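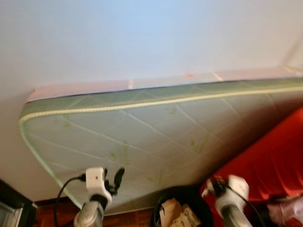 The mattress, up against the wall.

Home | Diary | Recipes | Garden | About

Monday, and I have finally picked a tomato! A real one, red all the way round, off the plant by the back step that I nearly pulled up in May. I ate it standing over the sink with salt and it was so good I went straight back out to look for another (there wasn't another). So that's July sorted as far as I'm concerned.

The plants are a mix this year. I've got 8 of them in tubs down the side of the house, mostly Pallora, which is the one I grow every summer, and then three Rusarano that I bought because the label had a nice drawing on it. The Rusarano are giants. They've gone right over the top of their canes and are now leaning on the fence, and the leaves smell so strong in the evening that I get it in my hair when I water. Not a single ripe fruit on them yet, just big green lumps with shoulders. The red one was a Pallora, of course. I should trust it more.

Watering is eating my whole day, by the way. It was too hot to sleep much past five so I've been going out before coffee with the can, back and forth to the outside tap, 12 trips if I do the beans too. I keep saying I'll buy a proper hose. The old one split next to the connector and I taped it, and then it split right next to the tape. I did look at hoses on Saturday and came home with a bag of compost and a watermelon.

Bedroom news: the mattress has been moved and I've been under there with the vacuum cleaner. I found one earring, a library card and a lot of fluff. I do like the little green leafy bits on that mattress, even though they spend their whole life under a sheet. The sheets went out on the line at nine and were dry before I'd finished my toast, pretty much, and they've got that hot stiff smell that I wish you could buy.

Then lunch, which was cold noodles from Sakamoto, the small place next to the shoe repair. They do a summer one with cucumber and a sesame sauce and I've had it three times this month (four if you count the time I shared). They've put the fans on and propped the door open, and you sit there with your napkin trying to fly off. I meant to walk home by the river but the shade had gone, so I took the bus like a sensible person and read my book for two stops too many.

The book is called Skastolora and it's 400 pages about a family on an island who don't speak to each other. I'm on the bit with the boat. I wasn't sure about it at first, all those letters in slanty print, but now I'm cross whenever I have to put it down. I'll probably finish it by the weekend if the heat keeps up and I go on refusing to do anything after four o'clock.

Tonight it's beans with butter and the rest of the watermelon. Must remember to move the basil, it's getting scorched on that windowsill. And tie up the Rusarano before the fence gives in!

Recent entries
Beans, beans, beans
The split hose, part two
What I planted in the side tubs
Rain at last (for ten minutes)
Strawberry jam that didn't set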